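The office of Vosico is on the upper floor of a former print shop, and the owner says she chose every desk in it herself. "I wanted real wood grain," she told me. "We paid 800 for the big table, and I do not regret it."
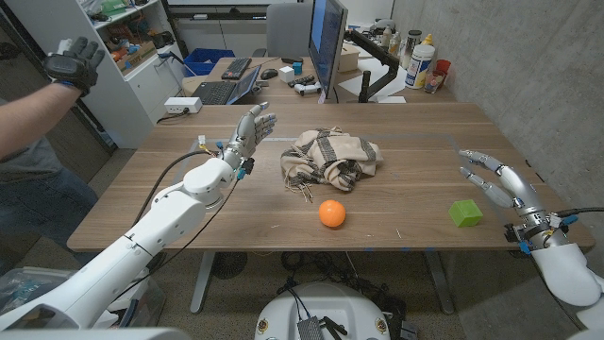

The walnut-grain table, with a striped scarf, a ball and a green cube on top.

She bought it from Plavano, a small workshop, and waited almost 3 months for it. "A table is where people put their things," she said. "I like to see that."
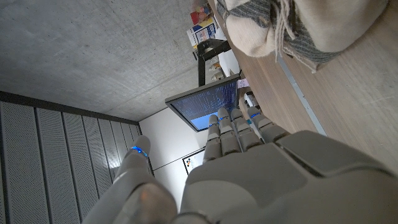 Screens were a longer discussion. At first the staff used the stands that came in the box, and papers were always pushed behind them. Now a monitor sits on a black arm, and she finds that the desk is easier to wipe. "The arm was 300. My back also thanks me."
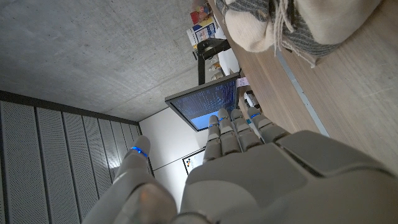
What would she buy first for a new office?

"The chairs. I bought them last, and that was my mistake."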